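Cell Two

The Utora cell had been dropping cables since February, and Dorian Collet had been waiting for someone to let him open it up.

He got the job because the other technician had gone over to Flornance for the winter, and because he'd asked for it every morning until the shift lead threw up her hands. "Take it," she said. "Take cell two. Have it running by noon and I'll buy you lunch."

Cell two picked cable bundles out of cartons and laid them down for packing. When it was happy it did 87 an hour, and Dorian could stand there and watch it the way other people watch the ocean. When it was unhappy it pinched a bundle, lifted it a hand's width and let go. Then it carried nothing at all, very carefully, across the table, and opened its fingers over the spot where the cables should have been. He loved it a little for that – the good manners of it.

He locked out the power, hung his tag and got up on the step with a flashlight in his teeth.

The finger plates came off first. He set the screws in a tray in the order they came out, an old habit from his uncle's motorcycle shop, and wiped each plate down with a rag. There it was! A polished patch on the inside of the left plate, right where the sheaths rubbed. He ran a thumbnail over it and felt it slide. The right plate still had some bite to it. So one side had been holding and the other had been slipping, and every bundle had been twisting its way out like a kid getting out of a coat.

"Oh, you poor thing," he told the arm.

There were spare pads in the drawer, from Tarigan, in a bag that had been stapled shut twice. He cut two, cleaned the plates with alcohol, let them dry, cleaned them again and pressed the pads on with both thumbs while he hummed. The adhesive wanted an hour. He gave it the hour. He spent it under the table, chasing the air line back to its fitting with soapy water on a brush, and he found a leak there too, a tiny one, blowing bubbles as fine as the foam on a beer. He laughed out loud. Two faults! They'd been covering for each other for weeks. Every time somebody turned up the pressure to make up for the worn pad, the leak got a little bigger, and the grip went soft again by the end of the shift.

New fitting. New ring in the fitting. Screws back in the order they'd come out, snug first and then with the torque wrench, and the click of that wrench was one of the best sounds he knew.

Then the teaching. The new pads were thicker than the old ones, so every closing point in the program was wrong by a hair, and Dorian had to walk the arm down to the carton by hand control, a nudge at a time, with his chin practically on his chest. Down. Down. A touch to the left. He closed the fingers on a bundle of black cables and stopped there and looked at how they sat, gathered tight at the bottom with the loops standing up above the grip. He tugged one. It tugged back.

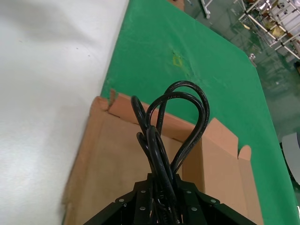 Collet, are you talking to it again? the shift lead wanted to know, from somewhere behind the parts racks, and did it ever answer, and was it going to be ready by noon or should she go ahead and eat without him?

"It's thinking about it!" he called.

He saved the point. He named it BITE, because the program gave him eight letters and he'd only ever needed four. The old point had been called 269, for reasons that had left the building with whoever wrote it, and he deleted that one with real pleasure.

Slow run first, at a tenth of full speed, his hand over the stop. Pinch, lift, carry, lower, open. He had forgotten to breathe, so he did that. Again at a quarter. Again at half, and the loops swayed in the turn and the bundle stayed put. He let it go through a whole carton like that, bending down to look at the fingers every time they passed, and by the last bundle he was grinning so hard his safety glasses had ridden up.

At nearly 60 an hour it started to hum. He knew the hum. He wrote the pad thickness on a strip of tape and stuck it inside the cabinet door, next to the date of the air fitting and an arrow pointing to the drawer, and then he took his tag off the hook and put it in his pocket.

"Full speed?" the shift lead asked. She'd come over after all, with her jacket on.

"You press it," Dorian said. "Go on. It's the green one."

She pressed it, and they both leaned in.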